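Sewing Room Gallery: Cloth, Folding and Sorting

Welcome to our gallery page. We are a small sewing and mending room on the upper floor of the Jamstead building, and we keep here the pictures of our cloth and of the work with it. The page was last changed on 1 Feb 2024. Most of the pieces come to us as leftovers from the Namix market, where the sellers give away what is too short to sell. In August we received 315 pieces in one delivery, and the sorting of them took us until the autumn.

We are still learning how to present a gallery, so please excuse if the order is not perfect. New pictures are added under the name of the cloth, and older ones will move to the archive page when we have prepared it.

Purple floral knit

This is one of our favorite prints. The ground is purple, and on it are flower clusters in magenta, pink and white, with darker swirling lines which remind me of paisley. A soft knit like this does not like to lie flat, it always wants to make a round fold.

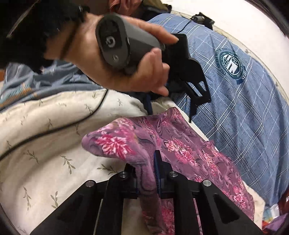 In the folds the purple goes lighter on the raised curves and deeper in the creases. For choosing a thread I would look at both, and take the darker one.

How we fold the knits

Knit pieces are folded in half along the length, then in thirds, and we put them on the shelf with the fold to the front. We do not hang them, for the weight pulls the edge and after some weeks one side is longer than the other. If a piece has a curled edge, we leave it curled. Ironing makes it straight for one day only.

Small pieces under 200 grams go into the drawers by color. The purple drawer is the second one from the window, together with the lilac and the dark pink. Please look inside before you open a new bag!

Labels and numbers

Every piece has a paper label with a number, pinned at the corner. The floral knits begin with number 836. When you cut a part from a piece, please write the new length on the label and put the pin back in the same corner. The labels are from Grillow paper, a little thick, but the ink stays on it well.

The list with all the numbers is in the gray folder next to the cutting table. It goes now up to 2143, with some gaps where pieces were used completely.

Coming next to this gallery

The striped cottons, and the wool blankets from the Voß house, which are waiting still in their boxes. The blankets must be aired first, so the pictures of them will come later, when the weather is dry enough for the balcony.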